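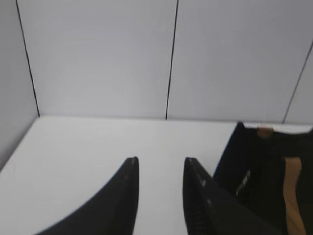
3.2 Work surface and enclosure

Packing stations differ a good deal in how much clutter sits behind the work, and in our pilot the packers blamed glare and stray objects for most of their sorting slips. We therefore settled on one plain bay for all 31 participants, built to a layout drawn up by Iona Gourlay. The table is smooth and white, and the wall behind it is made of flat, matt panels in a pale grey-white, with thin black seams between them (Figure 2). A side panel closes the bay on the left. The seams were left as they were — covering them with tape gave a raised edge that caught the light.

Each participant packed 18 mixed orders in a sitting, with a break after the ninth. Items were handed in from the front, so that the back of the table could be used for setting things aside. Lighting was held at one level throughout. Two participants found the bay too bare and said they missed having a shelf to rest things on; we return to this in Section 5.

Figure 2. The packing bay: white table, panelled back wall and side panel.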